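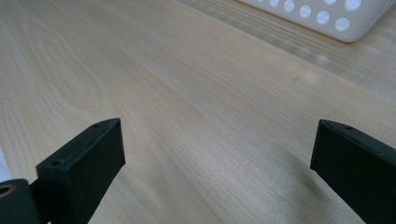 Historia oral para principiantes: preparar y hacer la primera entrevista
Apuntes del tema 7
Taller de Historia Local de Peltthorpe
27 de febrero de 2025

Os paso por escrito lo que vimos en clase, más unas cuantas cosas que se me quedaron en el tintero porque nos liamos hablando de las abuelas de todo el mundo (y bien liados que estuvimos, me lo pasé estupendamente). Si faltasteis, con esto y la lectura de Evangelista podéis seguir sin problema.

Antes de llamar a nadie

Lo primero es saber qué queréis preguntar, y "que me cuente su vida" no sirve. Yo lo intenté en mi primera entrevista, con una señora que había trabajado en la hilatura de Clekwood desde niña, y me contestó: "Pues nada, hija, trabajar". Tenía toda la razón. A una pregunta enorme se le da una respuesta enana.

Escoged un trozo. Los años de la fábrica, la mudanza al barrio, la tienda del padre, lo que sea, pero un trozo con principio y final. Después leed lo que haya sobre ese trozo: prensa local, planos, el padrón si os dejan verlo, alguna foto de la calle. Cuando alguien os diga "eso fue donde lo de Lomia", conviene que sepáis que Lomia era el lavadero y que luego lo cerraron. Si lo tenéis que preguntar tampoco se hunde el mundo, pero se nota mucho cuando el que escucha conoce las calles, y la gente se suelta.

La primera llamada va sin grabadora. Os presentáis, contáis qué estáis haciendo y para qué, dónde se va a guardar y quién lo podrá oír. Y preguntáis cuándo le viene bien, que a ciertas horas hay comida, siesta, nietos o novela.

La hoja de preguntas

Una cara de folio, letra grande. Yo pongo temas sueltos y debajo de cada uno dos o tres preguntas, las justas para no quedarme en blanco. Lo que no hago es leerlas en orden, porque entonces la entrevista suena a ventanilla de la Seguridad Social.

Empezad por lo concreto y lo fácil. ¿En qué calle nació usted? ¿Quién vivía en la casa? ¿Cómo se iba al colegio? Lo de las opiniones y lo doloroso, más adelante, si llega. Y cuidado con las preguntas que traen la respuesta dentro. "¿Verdad que aquello era muy duro?" solo admite un sí. Probad con "¿cómo era un día cualquiera allí?" y ya veréis la diferencia.

Algunas que a mí me funcionan casi siempre:
¿Qué se oía desde la cama por la mañana?
¿Quién mandaba en su casa con el dinero?
¿Qué se comía los días de fiesta, y quién lo guisaba?
¿Recuerda algo que estuviera prohibido tocar?
¿Con quién no se hablaba su familia?

La última es peligrosa, os lo aviso, pero qué maravilla cuando sale. 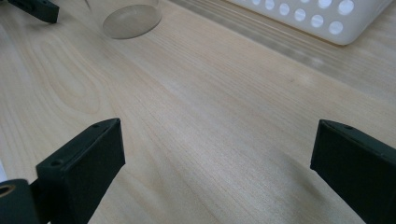 EN CASA DEL ENTREVISTADO

Id con tiempo y aceptad el café. Sentaos en esquina, cada uno a un lado de la mesa, mejor que de frente, que de frente impone. La grabadora la ponéis sobre un paño doblado para que no recoja los golpecitos de la cucharilla, más cerca de quien habla que de vosotros. Televisión apagada, reloj de pared lejos si se puede y ojo con la nevera, que parece que no suena hasta que llegas a tu casa y la escuchas.

Al empezar a grabar decís en voz alta el lugar, la fecha y los nombres de los presentes. Da un poco de apuro, ya lo sé, pero dentro de unos años alguien os lo agradecerá.

Y luego, callarse. Es lo más difícil del curso entero. Cuando la persona termina una frase y se queda mirando a la ventana, el cuerpo os pide llenar el hueco con un "claro, claro" o con la siguiente pregunta. Aguantad. Muchas veces lo bueno viene después de ese silencio. Asentid con la cabeza, que no se graba.

Si se equivoca en un año o mezcla dos alcaldes, no corrijáis sobre la marcha. Lo apuntáis y ya se mirará. A nosotros nos interesa también cómo lo recuerda, y un error repetido por tres vecinas distintas puede ser un tema de trabajo magnífico. (Sobre esto, el capítulo de Evangelista que os dejé en la carpeta, sobre todo la segunda mitad. La primera se puede leer en diagonal.)

Si alguien se emociona, se ofrece parar. Se para la grabadora de verdad y se pregunta si quiere seguir, cambiar de tema o dejarlo para otro día. Y si más tarde os pide quitar algo, se quita, aunque sea el mejor minuto de toda la cinta. Me ha pasado, y duele muchísimo.

El consentimiento

Se firma en 2 copias, una para cada parte. Hay quien lo saca al principio y quien prefiere el final. Yo lo explico al principio y lo firmamos al final, cuando la persona ya sabe lo que ha contado. En el modelo veréis casillas separadas para consulta en sala, publicación escrita y difusión del audio. Id casilla por casilla, despacio, leyéndolas en voz alta si hace falta.
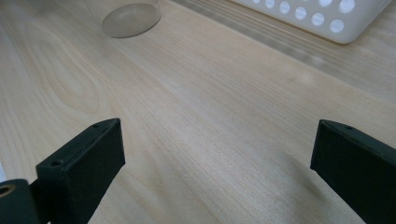 Milagros Maglaya
Profesora del taller

Después: transcribir y entregar

Reservad tiempo, porque transcribir es lentísimo la primera vez. Hacedlo en los días siguientes, con la voz todavía en la cabeza. Se transcribe lo que se dijo, con sus "pos" y sus "mu", sin poner faltas a nadie en ridículo: si marcáis el acento de la entrevistada, marcad también el vuestro. Las risas y los silencios largos van entre corchetes. Lo que no se entienda, [inaudible] y el minuto, y a otra cosa.

Leonora Mangubat, que lleva el archivo sonoro, os guardará las grabaciones. Le entregáis el audio original sin recortar, la transcripción y la hoja de consentimiento. Nombrad los archivos con apellido y lugar, por favor, que el curso pasado recibimos un montón de ellos llamados "entrevista buena".

Para la práctica os pido una entrevista corta y un comentario de 3.000 palabras como máximo, bibliografía aparte. En el comentario quiero que me contéis también qué salió mal: la pregunta que cortó la conversación, el tema que esquivasteis vosotros. Eso cuenta para nota tanto como lo demás.

Para la próxima sesión, en febrero todavía no, ya en cuanto retomemos: traed la hoja de preguntas impresa y un familiar en mente. Haremos ensayos por parejas. Las dudas, al correo del taller o al final de la clase.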